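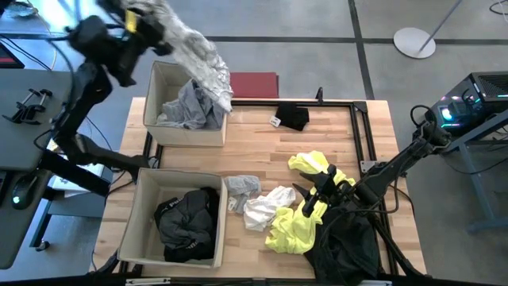
Two open bins, beige fabric, with the clothes half sorted.

Sendska fabric storage bins, set of two

I have bought enough fabric bins over the years to distrust the whole category. They look crisp in the listing, then a month later they lean. So when the Sendska pair from Dirkolby kept getting recommended to me, I held off until November, when the shelf in the hall closet had become one big drift of clothes and I gave in.

First complaint: the price makes no sense. The pair is 1,210 from Dirkolby direct and 1,970 from Skerkov, for what I'm fairly sure is the same item in a different sleeve. The Pasichnyk version I owned before this cost 700. Check all three before you pay anything.

The listing calls them "structured." I'd call them stiff enough. They stand open on a table with clothes going in, and that matters more to me than I expected, as my old ones folded inward whenever I let go of the rim. The fabric has a fine weave and the seam at the bottom edge is straight on both of mine. The color is an off-white that goes beige in some light and cream in other light, so don't plan a room around it.

Now the sorting. The product page promises you'll "see everything at a glance." You won't. You'll see whatever you dropped in last. A dark shirt thrown in on top hides all that's under it, and anything slippery creeps over the front edge unless you fold it first. I don't fold socks or workout clothes and I'm not going to start for a bin. If you're the same, buy dividers or accept digging.

They do better with towels and fleecy stuff. Rolled up, a hand towel stays put on its side and you can pull one out without wrecking the rest - the one part of the sales pitch I'd sign my name to. Thin fleece is worse. It takes up as much room as you allow it, so I squash mine down last.

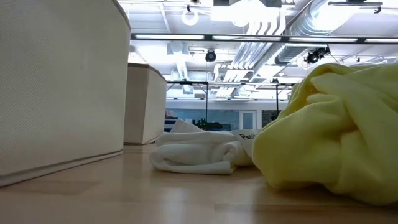

Mine have been full of towels for two winters and the corners went soft on the side I grab, wrote Pasichnyk_convert in the comments under my first draft of this. Fine for a shelf, but I wouldn't carry them up and down stairs every day.

I can believe that. There's nothing on the spec sheet about how much weight they take, and when I asked Dirkolby I got a link back to the product page.

Would I buy them again? At 907, the sale price I paid, yes, for a closet shelf. At 1,970, no chance. Wait for the sale, and ignore the photos with everything folded into perfect little squares.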